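Odeck Bench Kit for Two-Arm Cells
Sold by Lekelia, ships flat, 19 parts in the box

Hi, Maite Bustamante here -- I do the quoting at Lekelia, so I'm the one you'll get when you email. Most people write to me with an arm already picked out and no money left for what goes under it. Please don't do that! The bench kit is $484, and I'd put it on the first line of your budget, before you choose a gripper or argue over cameras.
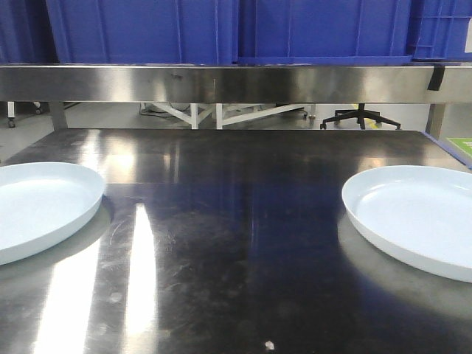
Budgeting for the bench goes faster if you list what has to live on it and what can go above it. My rule is that parts you restock go up on the rail and the work stays down on the top. Blue crates in a row on a steel shelf rail, say, leave a good open stretch between two plates, and you'll want that room when you're planning reach. Bare stainless is easy to wipe down, but it shines like crazy under overhead lights and it does pick up scratches and swirl marks. If your cell uses vision, put a matte mat on the quote now (Mikness makes one I like).

Lead time is 5 weeks, a bit longer if you order in October. Casters are extra, and so is the second rail. Buying two or more benches? Ask for Lorenz Rainer, he handles the multi-cell quotes and he'll check your floor plan too.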